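Frequently Asked Questions: Household and Shop Chores

Published by the Rorkimcombe Office for Applied Automation
Last updated Apr 21, 2023

Can a machine do my household chores today?

In part. Floor cleaning and lawn mowing are well served by products already on sale. Folding clothes, clearing a table and putting away groceries remain research problems. Machines have done each of these under test conditions, but they are slow and need a person nearby.

What about work in a small shop?

Counting stock by scanning shelves is the most advanced task. Handling the stock is much harder. Goods in a small shop hang close together, come in many kinds of packaging and are often moved by customers. A price label may have to be lifted aside before the item behind it can be taken hold of, and this calls for both hands working together.

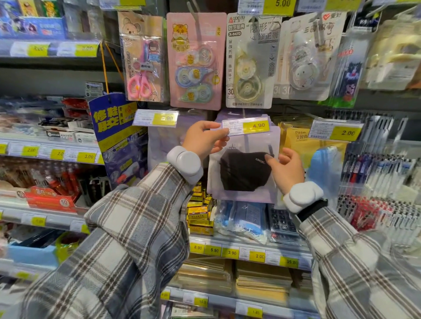 The Office therefore treats shelf tidying and relabeling as separate tasks in its trials. A machine that can place a box on an open shelf is not assumed to be able to handle a hanging card or a soft package.

Which systems has the Office tested?

Two systems have been tested to date, Button and Stindia. Button is a fixed arm intended for counters. Stindia is a wheeled unit with two arms. A third, Appiah, is due to begin its trial in May.

How were the trials carried out?

The trials comprised 3,477 attempts at 5 tasks. An attempt was recorded as complete only when no person touched the machine or the goods. Dropped or creased packaging was recorded as a failure.

Will these machines replace shop staff?

The Office has found no basis for expecting this in the near term. Neither system tested could work a full shift without help.

May I borrow a system for my home or business?

Loans to private homes are not offered. Shops within the district may apply in writing. Applicants must provide a floor plan and a list of the goods to be handled. Applications are reviewed in the order received.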